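About Us

Hi, and welcome to Cudow! We're a small shop with one job: we try out robot grippers on soft stuff and write down how it went, so the people buying them don't have to guess. I started this in a rented room above a bike store with two secondhand arms and a bag of old dish towels, and I still get a kick out of watching a machine pick up something floppy.

Most gripper tests use blocks and cans. That's fine if you pack cans! Our customers fold linens, bag clothes and sort returns, and fabric does its own thing every single time. So we grab it, drop it, bunch it up and grab it again. A full run is 400 picks per set of fingers, and we log every miss (and every "well, sort of").

We work on plain two-arm tables, with the keyboard close by so I can stop things in a hurry. Arms get compared on reach and cable routing as well as grip, and you'd be surprised how many good arms get let down by a badly placed cable.

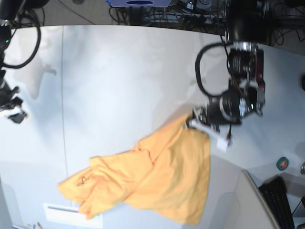
Corner pick on yellow cloth, left arm.

Our test plan is called Pillow. I named it late one evening and it stuck, sorry. Pillow has 29 fabric tasks, from lifting a corner to holding a hem while the other arm does something useful. Every gripper gets the same tasks in the same order, and we swap pads between rounds: flat, ribbed, soft, hard. If a pad needs a special tool to change, that goes in the report too, because I'm the one on my knees looking for the tool.

Cameras are the other half of what we do. An overhead view tells you where the cloth is. A wrist view tells you if you've really got hold of it, or just a bit of the top layer. We've been running the two side by side since April and I wouldn't want to go back to one.
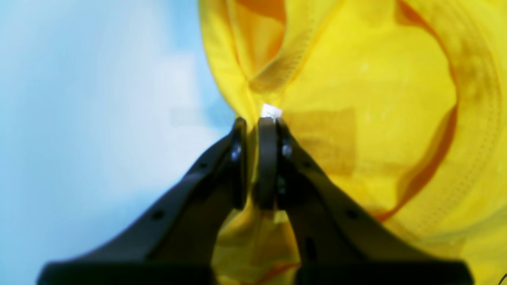 Bastian Kleinschmidt wrote to us after reading the last report: I'd still pick wide pads over narrow ones for thin fabric, and I'd like to see you run both on the same controller before you call it. Fair point, Bastian! That comparison is next on the list, with the Frerichs controller first and the Ustden one after it.

There are 7 of us now, and we moved out from above the bike store a while back. If you have a gripper you'd like tested, or a fabric that's driving your line crazy, send us a note. We answer everything, and we do love a difficult fabric.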